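Masking Specular Aluminum in Wrist Camera Depth for Guvden Pick Poses
Part 4 of the Guvden cell notes, by Cyril Cheetham
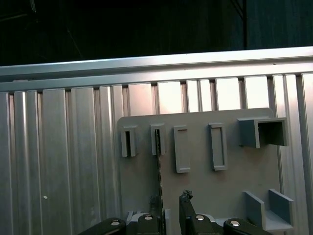 What this part covers

Parts 1 through 3 got the wrist camera calibrated, the gripper self-mask generated and the holder board registered in the cell frame. By now you should have a node that publishes a board pose. If you ran it on the Ellery cell, you also have a pose that jumps whenever the arm approaches from the left.

The jump comes from the backdrop. The board is mounted on corrugated aluminum, and the bright slat faces and the rail above them return depth values that move with the viewpoint. The plane fit takes those points as inliers and tilts. The procedure below removes them before the fit. It takes one config file and one change to the pipeline order.

Before you start

You need Guvden with the perception extras installed, a recorded approach of at least 12 seconds, and the self-mask from Part 2. Play the recording back at half speed while tuning. Stop the live driver first, or both sources will publish on the same topic.

Step 1. Put the self-mask first

Both fingers reach into the lower part of the view, and the screw heads on the links are as shiny as the wall. If the brightness filter runs before the self-mask, those screw heads skew its threshold. Open pipeline.cfg and set the order:

stages = self_mask, specular_reject, crop_board, plane_fit, holder_pose

Regenerate the self-mask if anything is stuck to a fingertip. Dark fibers on the tip of the right finger extend past the CAD outline, and the stock mask has no margin for them. I use a dilation of 12 pixels:

self_mask.dilate_px = 12

Step 2. Reject bright, unstable pixels

Brightness alone is a poor test. Some slats are nearly white and some grooves are plain gray, so a fixed cutoff leaves stripes of wall in the cloud. Combine it with the frame-to-frame depth variance:

specular_reject.window = 5
specular_reject.min_luma = 0.82
specular_reject.max_depth_var_mm2 = 35

A pixel is dropped when it exceeds both limits. The board is a flat medium gray and should pass through almost untouched. If holes appear in it, raise min_luma in steps of 0.02 and leave the variance limit alone.

Step 3. Crop to the board outline

Use the registered outline from Part 3, including the rounded upper-right corner. A rectangular crop lets a patch of wall back in at that corner.

crop_board.source = outline
crop_board.inset_mm = 4

Do not crop in image coordinates. The rail is slightly tilted in this view, and an axis-aligned box will not follow the board as the wrist rotates.

Step 4. Fit the plane, then the holders

Run the plane fit on what remains. Around 700 inliers is enough for a stable normal. Below that, the node holds the last good pose and logs PLANE_STALE.

The holders are fitted as separate models. The narrow open slots use slot_v2, the two tall rectangular frames use frame_v1, and the square tube at the right end uses tube_v1. Set the U-shaped bracket under the tube to ignore. It has two parallel walls and will match slot_v2 if you let it.

Anything hanging from a slot needs its own exclusion. The thin serrated strip on the second slot covers part of the board down to its lower edge, and its teeth produce mixed-depth pixels on both sides:

exclude.strip = holder:2, width_mm:18, extend:down

Step 5. Check the result

Replay the recording and watch the normal:

guvden replay approach_left.bag --plot board_normal

The trace should stay inside half a degree once the board fills more than a third of the view. My test recording had 2933 frames, and the remaining spikes all fell in the first part of the approach, when the wall still dominated. Gate those out with min_board_fraction - 0.33 works at Celbridge and on the Ellery cell.

Known problems

The variance window adds latency. At a window of 5 the pose lags by two frames, which matters if you servo on it directly. For the final approach, freeze the pose and move open loop.

Floltport builds before the September release ignore the exclude line without a warning. Run guvden config --dump and confirm that the strip is listed.

Part 5 covers grasp planning for the strip.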